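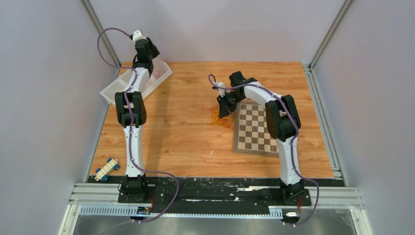

Murray Fortin
Integration engineer, Kirnum

Notes on the Werora bench cell, the two-arm kit we have had on trial since October. List price is 2308 for the arms, base plate and enclosure. Software is a separate licence. 1/

Mechanical first. Both arms bolt to one black plate at the near edge of the table, so the spacing between them is fixed at the factory. Good for repeatability. Less good if your parts are wide. There is no slotted version. 2/

Cable routing is my main complaint. The purple lead runs outside the arm from the gripper to below the base, with a large free loop on the left one. I would want clips at the elbow as standard. Werora sell them as an extra. 3/

The small circuit board and connector hang off the front with their red wiring exposed. Fine on a bench. Our safety people at the Kennedy site would not pass it for a shared area, so budget for a cover. 4/

Test items are whatever we had: a translucent bin, a toy chassis with blue wheels, a folded checkerboard, and a clump of thin orange-yellow strands. Rigid items gave no trouble. The strands are the hard case, as they tangle and the gripper tends to take either the lot or none. 5/

Calibration takes 2 passes per arm and has to be repeated if the plate is unbolted. The manual says once. Audrey-Anne Carrier on our side has sent them the logs. 6/

Enclosure: plain pale walls on aluminium posts. The even background helps the vision software. Wood-grain top is less helpful with brown objects, and I would order the plain one. 7/

Compared with the Sadum kit we had before: Werora has better reach across the table, a slower stop, and clearer error codes. Sadum's documentation is well ahead. 8/

Support answered 3 tickets out of 3, all by email, all with a usable reply. No phone line. 9/

We are keeping it for another month to run the bin work with both arms. Cycle times to follow in this thread once the new firmware is on. 10/10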